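機械は洗濯物をたためるようになったのか(6月号・くらしと自動化のコーナー) 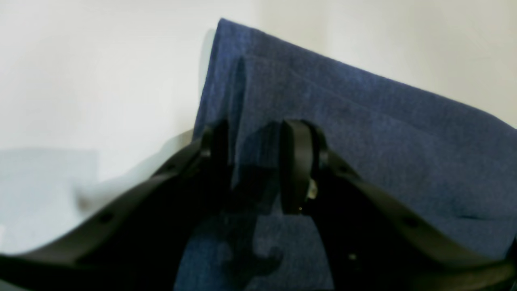 写真提供:Vivum

今月も洗濯物の話です。先月号で「食洗機に皿を入れる機械」の話を書いたら、思いのほかお便りをいただきまして、そのうちかなりの数が「皿はもういいから、たたむほうはどうなってるの」という内容でした。わかります。わたしも毎晩そう思っています。うちは四人家族で、乾燥機から出てきた山がソファの右半分を占領していて、家族はみんな左半分に詰めて座っています。

というわけで、火曜日にVivumの作業場へおじゃましてきました。案内してくださったのはSvenja Sutterさん。布ものの担当になって3年目だそうです。朝の十時に着いて、お昼をごちそうになって、結局夕方の五時近くまで居座ってしまいました(すみません、楽しくて!)。

まず写真の話をしますね。紺色の布の上に黒い指が二本。布は一部が折り重なっていて、上の層の角が、下の布の角より少し内側に入っています。この「少し内側」が、たたむ仕事ではけっこうな問題なんです。人間だったら手のひらでさっとならして、ずれていたら端をつまんで引っぱって、それでおしまい。わたしなんてテレビを見ながらやっています。ところが機械にとっては、どれがいちばん下の布の端で、どれが上に折られた層の端なのか、そこを見分けるところから仕事が始まるわけです。しかも紺色に紺色が重なっているんですよ。同じ色の布の上で、頼りになるのは細い影と、折り目のかすかな盛り上がりくらい。老眼の始まったわたしにもつらい条件です。

Sutterさんに「白いタオルのほうが楽なんですか」と聞いたら、「白は白で別の苦労がある」とのお返事でした。白い布を明るい台に置くと、今度は布と台の境目がぼやけるのだそうです。じゃあ黒い台にすればいいじゃない、と言いかけて、うちのソファが何色だったか思い出してやめました。家庭に来る機械は、台の色を選ばせてもらえませんものね。

それから、つまむ、という動作。これが難しい。コップなら、はさめば持てます。布は、はさむ前にまず指を布の下か、層と層のあいだに入れないといけません。上の一枚だけ取りたいのに下の一枚までいっしょについてくる、という失敗は、わたしも新聞のチラシやスーパーのポリ袋で毎日やっています。指先が湿っているかどうかで成績が変わるのはわたしも同じなので、乾いた硬い指でこれをやれと言われる機械には、同情してしまいました。

見学中、いちばん見入ってしまったのは、タオルの角をつまむ練習でした。Deisy Floresさんという若い技術者の方が記録をつけていて、その日の分を見せてくださいました。100回やって、狙った一枚だけをきれいにつまめた回数が、まあ、思ったより多いんです。ただし「平らに広げて置いた同じタオルなら」という条件つき。くしゃっと丸めて置くと、とたんに成績が落ちます。Floresさんは「丸まったところから始めるのが本当の洗濯物なんですけどね」と笑っていました。ほんとにそう。うちの乾燥機から平らなタオルが出てきたことなど一度もありません。

時間のことも書いておきます。フェイスタオル一枚を、丸まった状態から広げて、四つ折りにして、積むまで。わたしが見た中でいちばん順調だった回が118秒でした。横でこっそり自分もやってみたら、数えるまでもなく終わりました。ちょっと得意な気分になりましたけど、よく考えたら、機械のほうは夜中でもやれるわけですよね。わたしが寝ているあいだに、一枚二分かけてゆっくりたたんでくれるなら、朝までにはソファの右半分が空くかもしれません。そう考えると、速さはそこまで気にならないかなあ。

気になるのは、やっぱり失敗したときです。見ていた中にも、折り目がずれたまま次の折りに進んでしまった回がありました。一回目のずれが小さくても、二つ折り、四つ折りと進むうちに大きくなって、最後は台形みたいな何かができあがる。本人(本人?)は終わったつもりで、次のタオルに手を伸ばします。わたしは笑ってしまったんですが、Sutterさんは真顔で、「ずれに気づいて、やり直すかどうかを決めるところが、いまいちばん手をかけている部分です」と教えてくれました。少しのずれなら許してそのまま進む。大きければ開いて最初から。その境目をどこに置くかで社内でももめるそうで、几帳面な人と、そうでもない人がいるんだそうです。わたしは断然、そうでもない派。棚に入ればいいんです、棚に入れば。

お昼には、元クリーニング店主のAbelardo Rivadeneyraさんともご一緒しました。いまは相談役のような形で週に一度いらしているとのこと。この方の話がもう面白くて、ノートを三ページも使ってしまいました。たとえば、プロがたたむときは目より先に手の甲で布の厚みを感じているとか、ニットは持ち上げる前に一度台の上で呼吸をさせるとか(呼吸って何ですか、と聞いたら、置いてちょっと待つことだそうです)。「機械は待つのは得意だろうから、そこは教えがいがある」とおっしゃっていました。機械がワイシャツをちゃんとたためるのはいつごろでしょう、とうかがったら、しばらくお味噌汁を見つめてから、「わたしの店で雇えるようになるまでは、まだ遠いね」。襟のところで、たいていの新人さんもつまずくのだそうです。

工場やお店のほうはどうかというと、こちらは家より少し先を行っているようです。同じ大きさのシーツや同じタオルが次々と来る場所なら、専用の機械がもう働いています。ただ、それは「たたむ機械」で、端を広げて機械に差し込むのは人の手、というところが多いとか。読者のHortensia Marulandaさんからも、リネンの工場にお勤めだったころの話をお寄せいただきました。「いちばん疲れるのは、たたむことより、かごの中の濡れたシーツの山から角を見つけること」。これを読んで、写真の布の角を思い出しました。角を見つける。どこへ行っても、結局そこなんですね。

では、いま家庭で使えるものはあるのか。正直なところを書きますと、今日買ってきて明日から洗濯かごごと任せられる機械を、わたしはまだ見たことがありません。タオルだけ、Tシャツだけ、と決めて、置き方も人がそろえてあげるなら、なんとかなりそうなところまでは来ています。でも、置き方をそろえる手間をかけるなら、そのままたたんじゃいますよね。靴下の組み合わせにいたっては、Vivumのみなさんも目をそらしていました。片方だけ行方不明になる問題は機械の責任ではありませんけれど、「片方がない」と判断するまで延々と探し続けてしまいそうで、それはそれで見てみたいような。

わたしの希望としては、まずタオルとふきんだけでいいんです。うちの洗濯物の半分はそれなので。残りの服は自分でやります。子どもの体操服の名前が外から見えるようにたたむ、なんていう家ごとの妙な決まりもありますしね。うちの場合、夫のTシャツは首まわりを手前にしないと、引き出しの中で全部ひっくり返されます。こういうのを機械に教えるのと、夫に教えるのと、どちらが早いか。夫のほうは長年やって成果が出ていないので、機械に期待しています。

帰りぎわ、Floresさんが「タオル以外に何をたたんでほしいか、読者の方に聞いてみてもらえませんか」とおっしゃっていたので、ここで募集します。ゴムの入ったボックスシーツ、着物、赤ちゃんの肌着、レジ袋、なんでもどうぞ。「これだけは自分でたたみたい」というものも歓迎です。わたしは祖母の手ぬぐいかな。機械がどれだけ上手になっても、あれは自分でたたむと思います。

お便りは編集部の「洗濯物係」まで。来月号は、Teófilo Zapataさんの食堂の厨房におじゃまして、じゃがいもの皮むきと鍋洗いがどこまで機械まかせになっているのかを見てきます。鍋の焦げつきについて聞いてほしいことがある方は、早めに送ってくださいね。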